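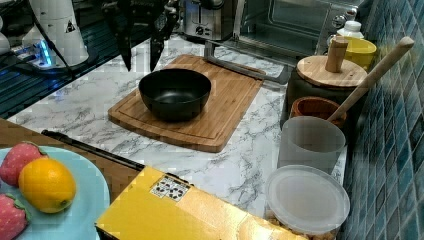
The Soomro lab open day began with a sign-in sheet, a lanyard and a warning not to lean on anything. The topic was Skesside, a method for teaching an arm kitchen chores from demonstrations. The headline result: 204 good grasps out of 226 on a bowl, against 100 for the older policy. I have worse numbers with my own dishes.

The trick, we were told, is to train on two views together – one from across the counter, one from the wrist – and randomly hide one of them during training. The policy learns not to sulk when a view goes bad. It took 3606 demonstrations, which somebody presumably sat through. 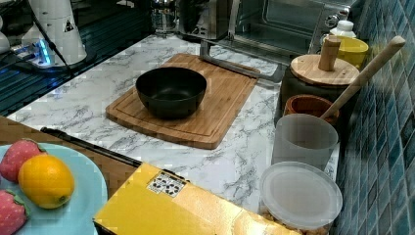
Hina Jatoi wanted to know whether the bowl had ever been swapped for one the policy hadn't trained on, and got a long answer that began with "partly."

The wrist view does most of the work in the last few inches, where the rim matters and the rest of the kitchen doesn't.

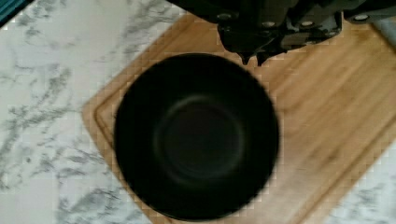 Glossy bowls are next, in September. Coffee was at the far end of the hall, self-service.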